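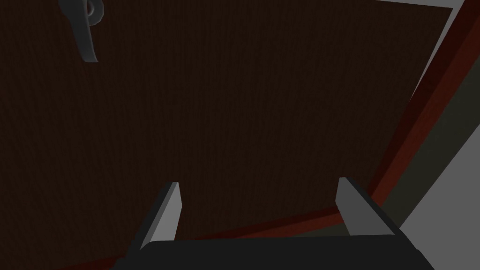

2022-10-02

Third go at the walnut hull stain, and I think I'm finally getting somewhere! The batch had been steeping for 18 days in the lidded bucket by the sink (sorry about the smell, everyone), and I strained it twice through an old T-shirt before it stopped leaving grit on the brush.

Test strips today were all scrap oak from the Coltness job. One coat gives a weak tea color. Three coats, with 30 minutes between them, gets me a nice deep brown, and a fourth did nothing I could see except raise the grain again. Regula Rainer wants hers darker than that for the Zunutton cabinets, so next I'm trying a wipe of iron and vinegar on top – very thin, after what happened to strip 7 last time (went blue-gray, looked like a wet sidewalk).

Warmed half the batch to 65 C to see if it would bite better. Maybe a little? The end grain drank it up, the faces looked the same to me. Regula thinks the warm strips are redder. We took them out to the parking lot and still didn't agree.

Please leave the jar marked 3508 alone, it's the only one with no alcohol in it and I want to see how long it takes to go moldy.

To do: sand with 220 before coat one, order more shellac flakes, find my good rubber gloves.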